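Programs > Creative Problem Teams > Openings > Judges and Coaches

Call for judges, coaches and odd-job people, Greststead regional tournament
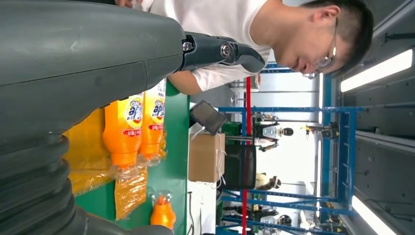

We need 35 adults by the end of January and we are nowhere near. Short version: if you can give us a Saturday-length day in spring plus one evening of training, write to Lucía Ibarra at the tournament desk. Longer version follows, read what applies to you.

What it is. Kids' creative problem solving, teams of up to seven, elementary through high school. Each team picks a long-term problem in the fall, builds a solution over the winter, and performs it for judges in eight minutes. Then a second room, door closed, a spontaneous problem they have never seen. No coach in there, no parents. Scores get added up, top teams go on to state.

Who we need

Long-term judges. Most of the openings. You sit with the same problem all day and see every team that picked it. You read the problem ahead of time, all of it, including the limitations page. People skip the limitations page. Don't. Still short on the balsa structure problem and very short on the vehicle problem, where you will be on your feet and down on the floor with a tape measure.

Spontaneous judges. Verbal and hands-on rooms. You need to write fast and keep a straight face. An answer can be common or creative and you have to decide in a second or so, and then be fair with the next team on the same answer. No talking about the problem until the last team is through, not even at lunch.

Style and staging judges. Theater or art background is nice, not required. You will be asked to score things like "creative use of a material in a costume" and you have to put down a number.

Weigh-in and check-in. Structure weigh-in opens at 7 a.m., so this is for early people. Steady hands.

Score room. Two people who like spreadsheets and can sit still. Kadlec middle school is lending the laptops. Every sheet gets entered twice by different people.

Coaches. Separate thing, starts now. We have teams at Cindia Elementary and Kadlec with kids signed up and no adult. You meet once a week, more toward the end, and you do NOT solve anything for them. Not the glue, not the script, not the paint. Outside assistance is a penalty and it's the coach who usually causes it. If a tower falls over the night before, it falls over, and they figure out what to do with it. You teach them how to use a saw safely, ask questions, bring snacks.

Who can apply

Anybody 18 or over who passes the background check (form comes in the reply email, takes a few days so don't wait). High school seniors can do timekeeping and doors if they're not competing. Former team members very welcome, whatever year you were on a team. Parents can judge but not the problem or division their own kid is in, tell us up front so we can place you.

No experience needed for most of it. Head judges must have done at least 2 tournaments.

What you get

It's unpaid, except the stage manager, who gets a flat $500 for the season. Judges get lunch, coffee from opening on, a shirt. Mileage if you drive in from outside the county, keep your reciepts. Coaches get their materials fee covered by the district. Teams have their own cost limit for the solution and that is seperate, don't mix them up.

Training

One evening, 6 to 9 p.m., Cleso Hall, upstairs. You have to come. If you can't make that one there is an online makeup, but not for head judges or weigh-in. We go over scoring, penalties, and how to talk to a team after they perform. Kids come up to the table and want to show you how the thing works. Let them.

To sign up

Write to Lucía Ibarra, Greststead tournament desk, Cleso Hall, Box 3820. Or use the sign-up sheet at the front office of any school with a team. Put down:

- name, phone, email
- shirt size
- which job, first and second choice
- problem you'd like, if you care
- any kid you're related to who is competing, school and division
- allergies for lunch

Coach applicants add two lines on any work you've done with kids. Two lines is enough.

Assignments go out after training. If you signed up last year you are not on the list automatically, sign up again please.

Related
Team registration, all divisions
Cost form and style form, blank copies
Outside assistance: what coaches can and can't say
Structure weigh-in rules, updated
Cleso Hall parking and loading door
Last season's results by problem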